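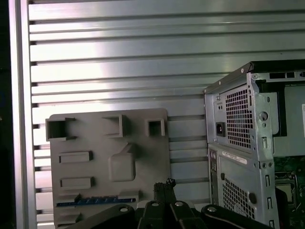 Onow's open day at Kasturton ran from 11 in the morning, and I went in May mostly to see whether "hands-on hardware" meant anything. Partly.

The practice bench has a desktop tower and a flat gray plastic plate made up like a motherboard, with boxy ports on one edge and a blue strip near the bottom. Idun Rustad, our guide, called it ideal for beginners. I have doubts. A real board flexes and has sharp bits – plastic teaches you where things go and not much else. I asked what the course costs and was told 452, tools extra.

The talk on careers I could have skipped. Coffee was decent.

Comments

Pavithra Kamath: I did the course. You get to real boards in week 2, so a bit harsh.

Isamu Amano: Tools extra at that price? No thanks.

Recent visits
Anadstead repair fair
Sin bottling hall
19 stalls at the spring market

Contact | © Afaf Hattar | Back to top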